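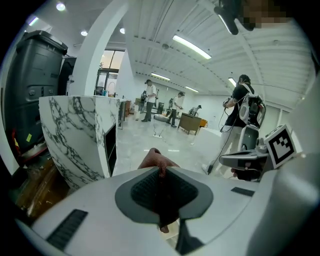

Pundato: handheld demonstration and policy software
Progress report to the Haldane programme office
27 March 2018
Prepared by Oda Björklund, Estard

1. Position against plan

Work packages 2 and 3 are on schedule. Work package 4 (replay on the arm) is two weeks behind, for reasons given in section 4. Spending is within the approved budget and no change is requested.

2. Pose tracking

The tracker was rewritten this quarter. The previous version estimated the pose of the gripper from the wrist camera alone and lost its position whenever the operator turned towards a plain wall. The new version fuses camera features with the inertial unit and re-anchors on fiducial markers when one is in view. Recordings that could be used without manual repair rose from 75 to 80 per cent of the total on the same set of tasks.

Most of the remaining failures are of two kinds. Repeated ceiling features, chiefly tube lights and parallel panels, are matched to the wrong neighbour, which shifts the estimated position by a whole panel width. Aminu Bassey has added a consistency check against the inertial data that rejects these jumps, but it also rejects some fast, genuine movements. The threshold is still being tuned. The second kind is loss of tracking when the lens is close to a large, plain surface. We have no fix for this at present and the software now marks such stretches as invalid — they are dropped before training.

3. Recording and synchronisation

Several operators can now record in the same room at once. Each session is given its own clock offset at start-up, and the offset is checked again at the end. Where the two differ by more than 5 milliseconds the session is held back for inspection. Moving people in the background are masked before feature matching. Without the mask, a person walking across the view was sometimes taken as motion of the gripper.

Jaw opening is read from the camera image and stored with the pose. Ekaette Onyeka has written a viewer that plots both against time, and faults that used to be found during training are now found on the day of recording.

4. Replay and planning

Replay of recorded paths on the arm is handled by the Grundari planner. A path that is easy for a person may pass close to a joint limit, and the planner at first stopped without reporting which limit was at fault. It now returns the joint and the time stamp. Adding this took longer than estimated and accounts for the delay. Binta Effiong is now working on a filter that flags such paths before they reach the planner.

5. Next period

The consistency threshold will be fixed and the tracker frozen, so that all later recordings are processed with one version. Earlier recordings will be reprocessed with the same version. The replay work should be back on schedule before the October review.

One decision is needed from the programme office: whether raw video must be kept after reprocessing. Storage is adequate for the current period but has not been costed beyond it. Modupe Dauda will send the estimate separately.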